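Cleltside Plot 11 - Serviced Development Land, Cornbridge

Plot 11 is the last undeveloped parcel in the first phase of the Cleltside regeneration area. It measures 3,191 square metres and lies between the old goods yard and Clalon Street, with frontage to both. The land is cleared, levelled and offered freehold with vacant possession.

Outline consent covers ground-floor commercial units with flats above, up to 175 homes across the plot and the adjoining parcel. The height limit steps down towards Clalon Street. Reserved matters must be submitted by the purchaser, including facing materials, access and landscaping.

Services are brought to the boundary on the northern side. Water, foul drainage and fibre ducts are in place and capped. The electricity supply is rated at 400 amps, three-phase - larger loads will need a separate application to the network operator.

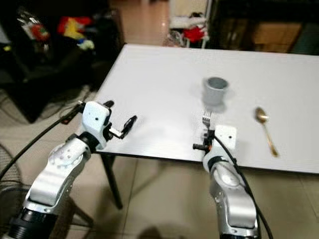
Surface water must be held on site and released at the rate given in the drainage statement. The tank may be placed under the shared courtyard but not under the public footpath. Piling is expected across almost all of the plot, and the ground investigation report is included in the sale pack.

Ground-floor units may be let for retail, office, workshop or light assembly use. Hot food takeaways are excluded. Deliveries are taken from the goods yard side only.

The purchaser will contribute to the upkeep of Somboon Square, the public open space to the east, through an annual estate charge.

Tenure: freehold
Planning: outline, mixed use
Access: adopted road, two points
Viewing: Tuesday mornings, by appointment
Sale pack: on request from the Cleltside land office, Cornbridge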